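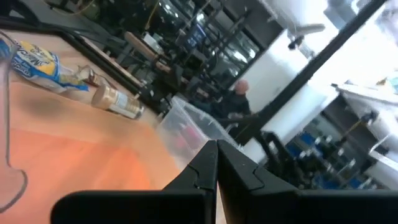 Beltville juniors change training grounds from August

Beltville Junior Football Club will move its weekday training from Talpur Reserve to the two rear ovals at Wulavwood Park from August. Match fixtures are not affected and stay at Talpur Reserve until the end of the season.

The move follows a drainage survey of the lower field at Talpur, which found that the subsoil pipes on the eastern side had collapsed in two places. Repairs will be carried out by Drino, the contractor that relaid the cricket square last year. The work covers 415 feet of pipe, a new collection pit behind the north goals and returfing of the trench lines. Match play will use the upper field, which has its own drains.

Club secretary Zineb Ghoneim said the lower field had been closed for eight training sessions since the start of the season. "We were sending the cancellation message at four in the afternoon, and that is too late for most parents," she said. "Wulavwood has lights on both ovals and we have them booked through to the last round."

The club has 345 registered players across the under-7 to under-16 groups. Under-7 to under-10 teams will train on Oval 2 from 4:30 p.m. to 5:30 p.m. The older groups will use Oval 3 from 5:45 p.m. to 7:15 p.m. Coaches will confirm the day for each team by email. Teams that share an oval will be given one half each, marked with flat cones, and goal-kicking drills are to be run toward the southern end only - the northern end backs onto the parking lot.

Players should enter by the Mill Street gate. The main gate is locked at 5 p.m. and cannot be used for pickup. The changing rooms at Wulavwood are not part of the booking, so players need to arrive in training clothes. Restrooms next to Oval 2 will be open until 7:30 p.m.

Equipment coordinator Wiroj Panyasiri has asked team managers to return all ball bags and tackle pads to the Talpur storeroom after the last session there. They will be checked, relabeled by age group and taken across in one load. Managers who need a replacement pump or bibs should list them on the return form.

The club will pay up to $2000 in extra lighting and ground fees, to be met from the existing operating budget. Registration fees do not change.

Questions about session times go to Arsalan Khokhar, junior coordinator, at the club office. First aid cover at Wulavwood will be arranged by Kausar Naqvi, and parents holding a current certificate can give her their names at any home match.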